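Workshop Tips: Sharing the Floor With a Robot

These notes come from the accessory fitting side at Zerodach, where we put on the small parts that go on a car last. We have had a robot on parts handling since January. Most of the tips would work in any shop that is getting its first one, and a few are useful even if you never do.

Shelves first

Clean up your shelving before the robot shows up. We had 87 part numbers spread over racks that only made sense to the people who had worked there longest. A person can look at a messy shelf and find the right piece. The robot does better when each part has one home and goes back to it.

Use the top shelf as the handoff spot and keep it for the part you need next. Spares go in bins on the levels below. If your shelves have a gloss finish, check them with the overhead lights on, from the height of the robot's camera. We moved one rack a couple of feet to get rid of a bad reflection.

Lay thin parts flat with the same side up every time. Brackets and trim pieces with a lot of holes in them are harder to pick than they look. Ours went better once we agreed which edge faces the aisle and put that on the rack card.

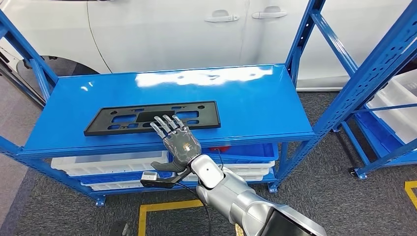
Heavy parts stayed with people. So did anything with a clip that has to be felt to know it has seated.

Tape the floor

Mark the corners of every rack position with yellow tape. Racks on casters drift, and a rack that is four inches off will slow the whole job. On carpet, press the tape down with a roller and trim the ends square. Check it when you vacuum and replace any piece that has started to curl.

Keep cords, creepers and step stools out of the taped area. We hang ours on the wall by the Prurnia cabinet now.

What changes in the day

Expect less walking. Before, a fitter made 33 trips to the racks on a normal shift. Now it is 13, mostly for fasteners and odd jobs. Knees and backs are better for it. The flip side is more standing in one place, so get mats for the fitting spots and trade places after lunch.

The parts runner job changed the most. It is now half stocking bins and half looking after the robot: clearing a stopped pick, moving a part that was set down crooked, writing up what happened. Pay for that as a skilled job. We were slow to do it, and two good people asked to move to other work before we fixed the rate.

Talk about hours early. People will ask whether the robot means fewer shifts, and they should get a straight answer before it is unpacked.

Small habits

Say out loud when you are stepping in to reach a shelf, even if the arm is still. Everyone on the floor should know where the stop button is, including the people who only come through to pick up keys.

Keep a paper log on a clipboard by the racks. Ours has 317 lines in it, and most of the useful ones are short – "bracket upside down," "bin too full."

Fill bins to two thirds. Wipe the top shelves at the end of the shift with a dry cloth, and leave the spray cleaner for when the arm is parked.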